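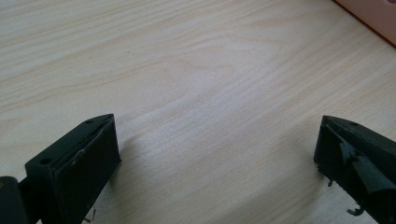 Awning fabric sagging after one winter, who pays?

Had a Bristo retractable awning put in last August by Fluralix, 600 quid deposit and the rest on the day. Fabric now dips in the middle when its out, rain pools there. Fitter says "normal". Is it?? Arm span is 14 ft if that helps.

patiodoor132
Not normal no. Probably the pitch, too flat. Ask them to drop the front bar a bit, took mine ten minutes. Dont leave it out in rain meanwhile.

Asmont_Sue
Ring them. Mine was fine.

gutterman
Check the roller first. If the fabric's wound on the wrong way it comes off the bottom and always sags. Wind it fully in, then out again and look. Also dig out the paperwork, fabric and motor are often seperate guarantees. Put it in writing with photos, email not phone. I had a Umali one and the firm only came back once I'd done that.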